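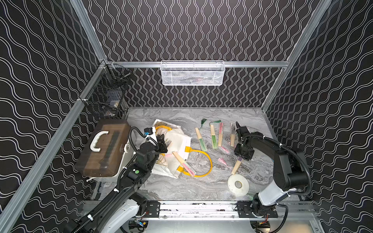
Ticket 2925: Sendis 8K, chip times missing
Opened by: Abilio Palacios, race desk
Status: open

Clutel says the finish mat was live the whole race. I doubt it. We have 2834 starts on the Tarigan reader and a gap of 2 minutes at the finish with no reads at all, right when the pack came in.
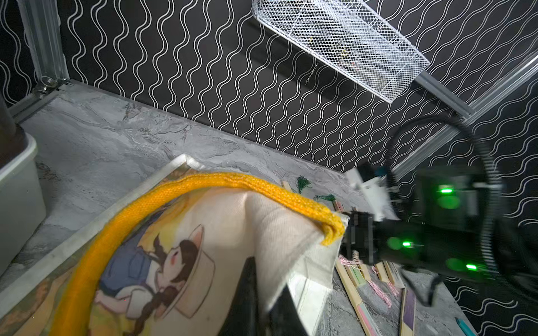 Zinash Tilahun: Checked the export. The gap is in the raw file too, so the results page didn't drop them. Clutel support told me to "resync and wait." Did that twice. Same file, same gap.
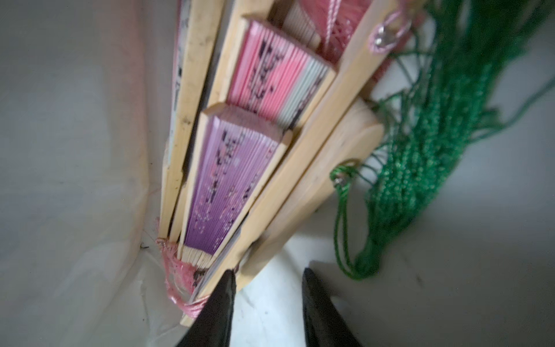 Abilio: Their newest theory is that runners bunched up and blocked the tags. Tags are on bibs, and bunching has never wiped out a whole mat before. They also blame the goody bags. The paper folding fans, the purple and the pink ones, have wooden sticks and I can't see how those would stop a radio signal. I want the reader's power log before I believe any of it.

Zinash: Asked for the log. They sent a brochure for Nonda, their new timing app. Asked again.
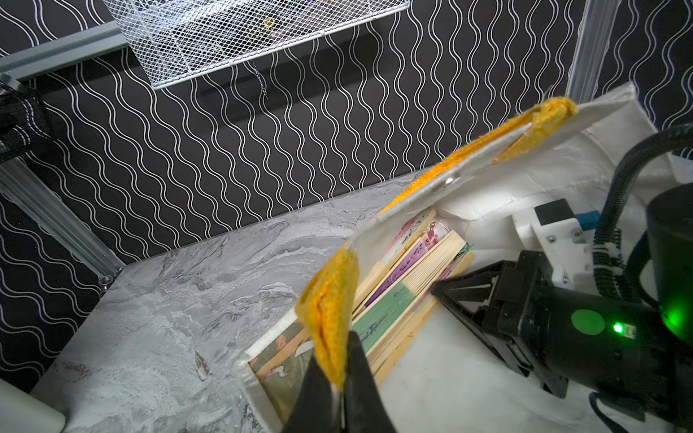

Tote with yellow handles, fans packed inside.

Abilio: Results stay marked provisional. Backup video times go in by hand if there is no log by August.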